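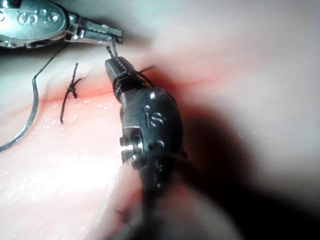 *Attachment 1 — pink suture pad, black thread, during a tie next to a finished stitch.*

**Ticket 192 — Suture pads and thread, Pedunlow skills room**
**Opened:** 3 January 2024
**Opened by:** Kumudini Nanayakkara
**Assigned to:** Rizwan Bhuiyan
**Status:** Open, waiting on supplier

**Problem**

Knots on the Atora silicone pads are loosening after the second throw. Stitches look fine when tied, then the loop opens when the tails are trimmed. Reported on the pale pink pads only. The older Bruva pads in the cupboard do not show it with the same thread.

A second issue, possibly related: on two of the pads the precut incision tears at one end if the stitch is pulled tight.

**Checked so far**

- Thread is the black 300 cm spool from Weerakoon. Swapped to a new spool, same result.
- Wiped one pad with a dry cloth, then washed another with dish soap and let it dry overnight. The washed pad held knots better. The wiped one did not change.
- Tried three throws instead of two. Holds, but uses more thread and makes a bulky knot.
- Needle size ruled out. Same needles on both makes of pad.

**Reply — Rizwan**

Sounds like mold release left on the silicone. It gets onto the thread as it passes through the pad and the first throw slides. Please wash all the pink pads, both sides, and dust them lightly with talc once they are dry. Keep talc out of the incision.

Also check how many loops go around the jaws before the tail is pulled through. A surgeon's knot needs a double loop on the first throw. More loops than that will bunch up on silicone and may not lie flat.

For the tearing, keep the bites farther from the end of the cut and leave the torn pads aside. I will ask Atora whether they will replace them.

**Update — Kumudini**

All pink pads washed and dusted. Tied 100 practice knots over the afternoon, double loop first, then two single throws in opposite directions. 2 slipped, both on the same pad. I have marked that pad on the back and put it with the torn ones.

Still need an answer on replacements. Leave this open until Atora replies.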